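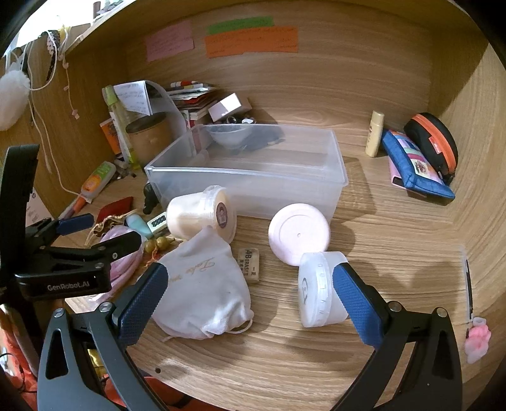

## 3. Replacing the filter cartridge

Replace the cartridge after 200 hours of use, or sooner if the Hamodau slows to a drip.

1. Turn the water supply off and open the tap to let the pressure out.
2. Unscrew the housing counterclockwise. Keep a bowl under it – it will be full.
3. Pull the old cartridge straight down and throw it away.
4. Rinse the housing. Do not use soap.
5. Push the new cartridge in until it clicks, then screw the housing back on by hand.
6. Run cold water for 3 minutes before drinking.

**Caution:** Do not tighten the housing with a wrench.

**Note:** Cloudy water on the first day is trapped air.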